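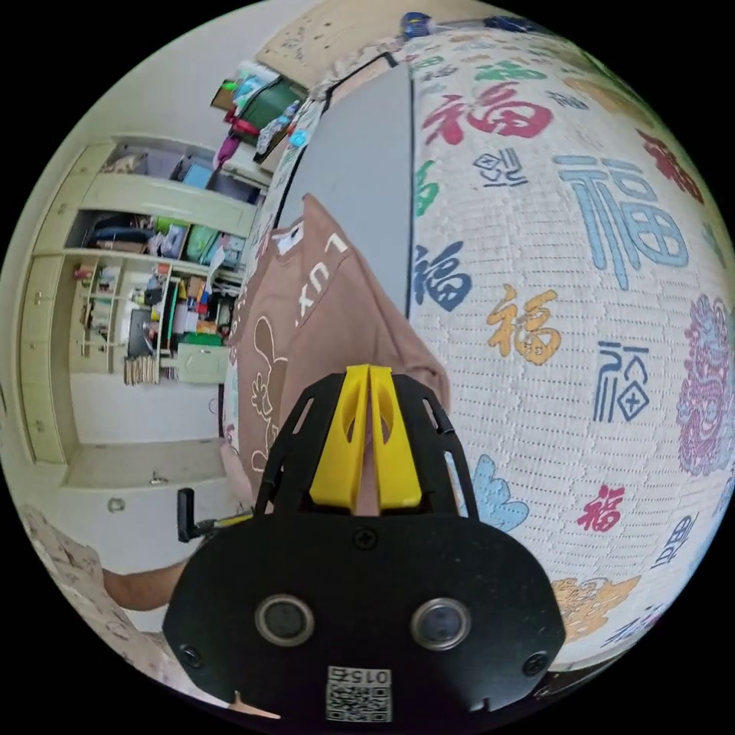
Folding and putting away T-shirts in a shared bedroom at Vurnstead Residence
I am seeking advice on the storage of everyday clothing in a small bedroom in which one open unit serves several purposes. The room is used by my niece and by me, and the bed is the only surface large enough for folding. I work on top of the quilted blanket, the one with the 福 characters, and lay out one garment at a time, such as the brown T-shirt with the white LUX lettering and the cartoon figure. The folding itself presents little difficulty. The difficulty arises afterward, when the folded items must be placed in the pale green wardrobe unit beside the bed. Its open shelves already hold boxes, bags and containers, and the lower compartment is packed with bottles and toys, together with a small shelf rack and a bundle of wooden sticks. Further bags are stacked on top of the unit. The small drawer unit in the same green is my preferred place for T-shirts, but a flat stack fills it very quickly and the garment at the bottom is never worn.

I would be grateful for guidance on the following matters. Is there a recommended method of folding a shirt with a large print so that the print does not crack? Should the T-shirts remain in the drawers, or should a shelf be cleared for them? Is it acceptable to keep bags on top of the unit for long periods, given that the ceiling above it is stained? The lease does not permit fixtures to be attached to the walls, and I do not wish to purchase another piece of furniture. The unit is an older Skirine model, and I no longer have the leaflet that came with it.
Posted by Margaux Hervieu

Bastien Arnaud
Member of the Household Storage board, 556 posts

The three matters are connected, and it is advisable to deal with the ceiling before anything is rearranged. A stain may be many years old and entirely harmless, or it may indicate a leak that is still active. Please mark the outer edge of the stain lightly in pencil and examine it again after the next heavy rain. If the stain has passed the pencil line, the matter should be reported to the building office in writing, and everything on top of the wardrobe should be removed until the repair has been made. If it has not changed, bags may remain there, provided that their contents would not be harmed by some damp. Fabric bags should be taken down and opened from time to time. Paper, leather and wool should be kept elsewhere in either case.

With regard to the T-shirts, I recommend the drawers. Open shelves gather dust, and a stack of knitted cotton on a shelf leans over as soon as one item is pulled from the middle. The shirts should stand on edge in the drawer, side by side, so that each can be seen from above. The procedure I follow for a printed shirt is set out here.

Turn the shirt face down on the bed and smooth it from the collar to the hem. A quilted surface has ridges, and a shirt folded directly on one tends to take a slight wave along the fold. A large hardcover book or a cutting board placed beneath the shirt removes the problem.

Bring one side in toward the center and fold the sleeve back on itself, then repeat on the other side. The result should be a long rectangle of even width. On a shirt with a wide print, keep the side folds outside the lettering wherever the width of the drawer allows it.

Fold the hem up to a point just short of the collar, and then fold the rectangle in thirds. It should stand unaided when set on its folded edge. If it falls over, the folds are too loose.

The print will be on the outside of the finished bundle, where it bends less sharply than it would on the inside. It also allows the shirt to be identified without being taken out. Prints with a thick, rubbery surface can stick to one another in warm weather – a sheet of plain tissue between them is sufficient.

The lower compartment deserves separate attention. Bottles and toys should not share a space where a child is expected to reach for the toys. If any of the bottles contain cleaning products, they should be moved to a high or locked cupboard outside the bedroom. Once that has been done, the small shelf rack can be used for the toys, and the wooden sticks can stand upright in a corner or lie flat behind it. I would not clear a shelf for clothing unless the drawers are full after the shirts have been refolded.

My own chest has drawers of a similar kind, and it accommodated over 50 T-shirts when filled in this manner, although I would regard that number as excessive.

Wimer
Member

I do not agree about the drawers. Standing shirts only work when the drawer is nearly full. On laundry day mine is half empty and they all slump into one another, and then the folding has to be done again. I roll them and put them in a lidded box on the shelf. You already have boxes. Empty one.

For the print, turn the shirt inside out. It should be washed like that in any case.

Margaux Hervieu
Reply to the above

I thank both members for their replies. The pencil line has been drawn. I should clarify that the bottles have been checked, and those that did not belong in a bedroom have been moved to the kitchen cupboard.

I have tried the standing fold on the contents of one drawer. The shirts belonging to my niece are too short to be folded in thirds, and I have therefore folded them in half only. The brown shirt proved awkward. The drawing extends well down the front, and the second fold falls directly across it whichever way the shirt is turned. I would appreciate a recommendation for this case.

Bastien Arnaud
Reply to the above

Where the print covers most of the front, a fold across it cannot be avoided, and the aim should be to keep the fold soft. Do not press it with the hand, and place the bundle at the end of the row, where it is under the least pressure. Alternatively, a shirt of this type may be rolled from the hem upward with the print facing outward. In this respect the suggestion made by Wimer is a sound one, and there is no objection to keeping one or two rolled shirts in a drawer of folded ones.

On the subject of a half-empty drawer, a bookend or an empty shoebox placed behind the last shirt will hold the row upright. The box is moved back as clean laundry is returned. Folding in half is entirely suitable for children's sizes.

Marty
Member

A remark on the weight of items stored on top. I own a tall Skirine unit, 74 inches in height, and it began to tilt forward when I kept suitcases above and very little below. Light bags are unlikely to cause trouble. Heavy items should go in the lowest compartment, particularly where the lease rules out a wall bracket. If the floor is uneven, a thin wedge under the front feet is helpful. The leaflet for my unit advised this as well, though I cannot say whether the same leaflet applied to the older models.

Margaux Hervieu
Reply to the above

The bags above the unit contain out-of-season clothing and are light. I have nevertheless moved the heavier of them to the floor of the hall closet for the time being. The rolled shirt is now at the front of the drawer, beside the smaller ones. I will report on the ceiling after the rains in May.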